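Have you ever licked the back of your hand and blown on it? Go on, try it now, I'll wait. It feels cold, doesn't it? Your breath is warm, so that's a bit odd. The water on your skin is drying up, and as it goes it carries some of your heat away with it. Hang on to that idea, because it's going to help us with puddles!

## Where does a puddle go?

I grew up in Grendley, where it rains a lot, and there was a puddle by our gate as big as a dinner table. By teatime on a sunny day it would be gone. I used to think worms drank it.

Some of it does soak into the ground. The rest goes up into the air, and that's called evaporation (say it like this: ee-vap-or-ay-shun). Water is made of tiny bits called molecules, far too small to see, and they're always jiggling about. Every so often one at the top jiggles hard enough to fly off into the air. Then another goes, and another, until your puddle has floated away as a gas called water vapour.

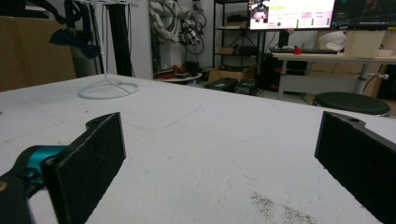 ## Does it have to be boiling?

Nope! People often think water only turns into a gas in a kettle. Boiling is the fast way, with bubbles and steam and a lot of noise, but a puddle does it slowly all day long, even in October when you need your big coat on. Warm air speeds things up. So does wind, and that's why washing dries so well on a breezy day.

## Try it yourself

You'll need a spoon, some water, a saucer and a mug.

1. Put 8 spoonfuls of water in the saucer and 8 in the mug.
2. Stand them side by side on a table, somewhere they won't get knocked.
3. Have a guess which one will dry up first, and write it down.
4. Look at them every morning.
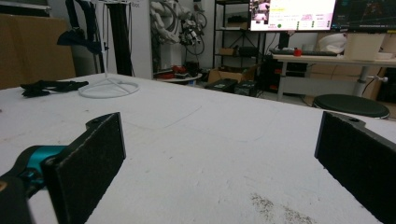 My money's on the saucer. The water in it is spread out wide and thin, so there's much more top for the molecules to escape from. In the mug most of them are stuck underneath, waiting their turn. When I did this at home my mug took 17 days and I'd nearly given up on it (my saucer was dry ages before that).

## And then what?

All that vapour drifts up to where the air is colder. It turns back into teeny drops, the drops crowd together, and there's your cloud. When they get big and heavy enough, down they come as rain, perhaps right back by our old gate.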